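15 December 2020

Slept badly and got up before the alarm. Made oatmeal, burned the bottom of it, ate the top. It was still dark when I left, and there was ice on the windshield that took a while to scrape.

The plan for the day was phones and nothing else. I have put this off since October. The old ones have been sitting in a drawer with their chargers in a knot, and the boxes have been on the shelf over the sink getting dusty. Gyamfi wants everything back in its own box with the right papers before the end of the year, or they knock money off the return. It works out to $110 a phone if the box is missing, so it was worth a day of my time.

I wiped the big white table down first and let it dry. Then I cut the cable knot apart, the ties I mean, not the cables. Two of the cables were frayed at the plug end and went in the trash. The rest I coiled and put a twist tie on each.

After that it was the same thing over and over. Take a box, check the number on the bottom against the sheet from Stivevard, find the phone, clean the glass, lay it in the tray, close the lid. The sheet is sorted by purchase date and the boxes are not sorted by anything, so most of the time went to hunting. Row 268 gave me trouble. The last digits looked like a 3 on the sheet and an 8 on the box, and I went back and forth until I got the magnifier out. It was an 8. 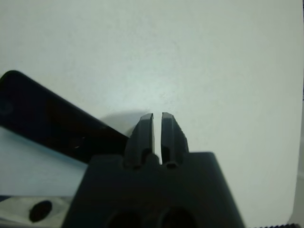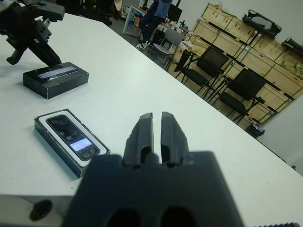 The white table during the phone job. Second picture: one phone face up in its open box, another box closed farther back.

The lids are tighter than I remembered. If you push straight down the air has nowhere to go and the lid rides back up. Setting it on and letting it sink by itself works better, but it is slow. I did other things while they sank. Updated the sheet, answered mail, ate half a sandwich.

One phone would not reset because it wanted a code. I tried the three codes written inside the cover of the notebook and the last one worked. I have now written that code on the sheet where it should have been all along.

Called Plavport about the pickup. They will take one carton as long as it stays under the size limit, and they want filler on all sides. I had no filler, so I used the brown paper from the Kusano order, the one with the desk lamps. It was wrinkled but there was plenty of it. The carton closed without bulging. Insured it for $400, the lowest they offer.

Home after dark. My back hurts from bending over the table and I should have raised it before I started. Soup from the freezer for supper. Called the dentist's office too late again, so that moves to tomorrow, along with the two boxes I still have no phones for. I want to look in the coat closet first.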